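Refurb evening talk, Flarngate hall, Friday. 20 mins plus questions. Don't rush the socket bit!!

Hello, thanks for coming, thanks to Gergely Dudás for the projector. Loos on left, tea at the back.

Start with why. People bring in old office desktops, say it's slow, want a new one. Often a second-hand processor and a good clean will do. Not always. Be fair about that.

Before the lid comes off:
Mains lead out, hold power button in for 10 seconds.
Check the board supports the new chip. Check again. Tell the Cifuentes story (bought chip first, looked up board after, wrong socket, 3 weeks getting a refund).
BIOS update BEFORE the swap, while the old chip still boots.
Touch bare metal on the case.

Cooler off next. Warm machine up first so the paste lets go. Twist, don't yank. Wipe off old paste, lint free cloth, not kitchen roll.

Next slide. Leave it up for a bit, let the back row look.
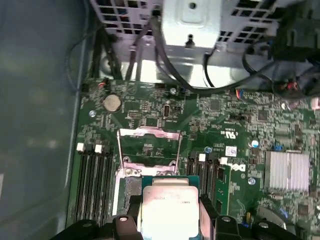
PART 2: THE SOCKET

Dell board, lid off. Processor is over the socket, load plate standing open. Point out the thin wire lever down the left of it. Memory slots both sides, so not loads of room for fat fingers.

Order of things:
Lever down and out, then up. Plate lifts on its hinges.
Hold chip by the edges only. Silver lid upwards.
Find the little triangle on the chip, match it to the one on the socket. Notches too if its got them.
Lower it straight. No sliding. No pushing, ever. If it isn't sitting flat, lift and look agian.
Plate down, lever back. Lever will feel stiff, people panic here. Normal.

ASK ROOM: who's bent a pin? (hands up, mine first)

Paste. Pea in the middle, smaller than you think. Cooler screws in a cross pattern, a bit each. Fan plug back in!! Forgot mine at the Zurnano session, machine shut itself off in front of everyone.

First boot can be slow. Give it 2 minutes before pulling anything apart.

Skip the laptop slide if behind time.

Questions. Then Grarau have the spares table, cash only, back by the door.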